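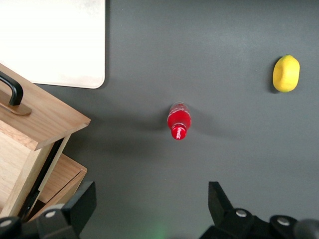 Wrist camera view over a bottle, with the Drumar gripper open.

About Arkunik

Arkunik designs and supplies the Drumar, a two-finger gripper with a wrist camera, for robot arms that handle ordinary household and retail goods. We sell it as a kit, fitted or unfitted, and we run a paid test service for customers who want to know how it copes with their own items before they order.

The company was set up by Mahtab Mousavi and Gwenaël Lecomte, who had both worked on packaging lines and wanted a gripper that could be changed over without calling out a fitter. The first version was sold under the name Itow and is still supported. Spare fingers for it remain in stock.

What the kit contains

The Drumar kit comprises the gripper body, one pair of black wedge-tipped fingers, the camera and its bracket, a cable set and the mounting plate. The complete assembly weighs 1022 grams. Fingers are held by screws that can be reached from the camera side, so worn tips can be replaced with the gripper still on the arm. The mounting plate is drilled for the arms listed on our compatibility page; other patterns are cut to order.

The camera looks down between the fingers and keeps both tips in view when they are fully open. Customers who train their own control software usually ask for this first – an outside camera tends to lose the object behind the wrist at the moment of closing.

Test service

Customers send us items, or choose from our own stock of 177. These include drinks bottles, toy fruit, boards, and small wooden units with drawers and handles. Each item is tried on a plain grey table in 50 positions. The report gives the result for every attempt, the finger opening used and the full camera recording. We do not publish customer results.

Keyvan Hashemi runs the test room and writes the reports. Homa Tehrani is responsible for the control software and answers most technical questions by email. Baltasar Núñez handles orders, repairs and returns.

Prices and supply

The standard kit costs £1378 excluding VAT and delivery. Fitting is quoted separately. The Asadi finger set, with longer tips for deep trays, is due in June and will fit all Drumar bodies. It will not fit the Itow.

Page last revised 13 May 2025.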